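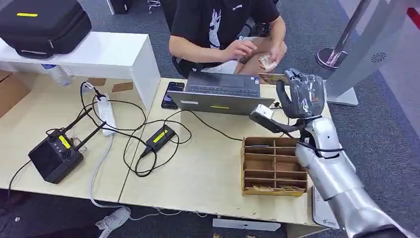

Search tickets Go

Ticket 669 – Laptop at the right-hand desk keeps dropping to battery
Posted Saturday by Firouzeh Nazari
Site: Stestthorpe, room 112
Status: open, waiting on part

Reported problem
The silver laptop on the right-hand desk stops charging and goes back to battery without any warning. It happened three times during the morning session. The screen dims and the charging light goes off, then it comes back by itself or when somebody moves the cable. Phones charging from the same outlet strip are fine.

What is on the desks
Two desks pushed together. The adapter with the yellow label sits on the right-hand desk, close to the seam, and the black cables run from there over both desks. The cardboard organizer for the gold cards is in the middle of the right-hand desk and has to stay there while cards are being sorted.

9:40 am – FN
Swapped the wall outlet. No change, dropped again after a few minutes.

10:05 am – FN
Moved the adapter to the other side of the laptop. Held charge until I put it back. The cable was pulled tight where it went under one of the others.

10:30 am – Gilmar Fagundes
Please check the battery report before we order anything. Also look at the barrel end of the cable for a bent tip. We had the same thing on a Damasceno desk in May and it was the tip.

11:15 am – FN
Battery report shows 297 cycles, health normal. Tip looks straight. If I bend the cable near the adapter the light flickers every time, so I think the break is at that end.

11:50 am – GF
Agreed, sounds like the strain relief. Try the spare from the Nistum cabinet, same wattage. Keep the old one out of use and put a tag on it.

1:20 pm – FN
Spare is on. No drops for more than 9 minutes with the cable being moved on purpose, and none since. The spare has to go back to the cabinet, so we still need a replacement. Tagged the old one "bad cable – do not use".

1:35 pm – GF
Ordered through Pratamari. Leave the ticket open until it arrives. When you fit it, pull the cables apart first and run the power one along the back edge – the others can stay as they are for now.

1:40 pm – FN
Will do. Can you add a pack of cable ties to the order?

Contact the help desk | Back to top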